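Alten Dell-Rechner wieder flott machen?
Magdolna Gulyás, 11. Mai 2024

Hab einen ausgemusterten Dell geerbt und will ihn selbst herrichten. Der Prozessor ist schon raus. Womit fange ich an?

Cristian Villca
Super Projekt! Zuerst Netzstecker ziehen, dann den Staub raus, vor allem aus dem Kühler vom Chipsatz. Und bitte nie in den leeren Sockel fassen, die Kontakte sind winzig! 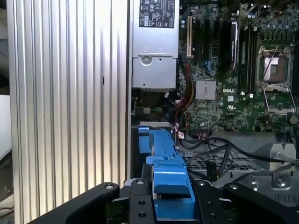

Welche CPU passt, steht in der Liste zu deinem Modell. Meine hat gebraucht 16 Euro gekostet und rennt wie verrückt :) Neue Wärmeleitpaste nicht vergessen!

Orlando Paucar
Kauf dir gleich was Neues.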